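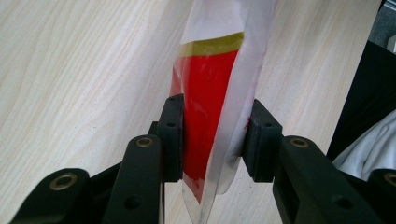
Snack Table, Saturday Session

Posted 2019-12-21 by Olga Zabala

The Sellmont hall reopened its side room in March, and the snack table has been part of the weekend program ever since. Most of the work is dull: wiping down, setting out cups, opening bags, clearing up again.

Picture 1. A plastic bag with red inside, held upright over the table. The plastic is milky and full of soft creases, and a narrow olive-yellow band runs across the top of the red. Bags like this go in the bin by the door when they are finished with. The city does not take soft plastic with the bottles and cans.

Picture 2. Pouch and cup. The pouch is clear plastic with bright red printing, pulled out sideways over the table, one end close to the rim of a clear plastic cup. We use one cup per person and try to fill them to the same height, which saves arguments at the younger end of the room.

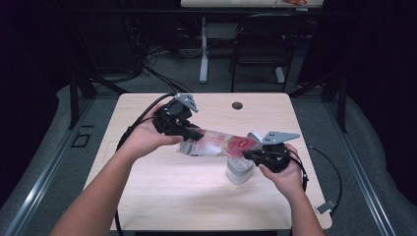 Cups are bought in boxes of 2,000 from Gaber and kept on the shelf above the sink. The last box lasted from spring to the end of November. Anathi Le Roux has the key to the cupboard if you need a new sleeve during the week.

A few notes for whoever sets up next:

Put the cups out before opening anything.
Pour from one corner of the bag. A wide opening spills.
Wipe the table with a damp cloth, no spray.
Write what you used on the sheet. Last time 37 cups were missing from the count.

The room is closed over the holidays. Maximiliano Arrieta is making the list for the new year and still needs 3 people for the early shift. Larger copies of both pictures are available from Kirsten Hiebert at the front desk.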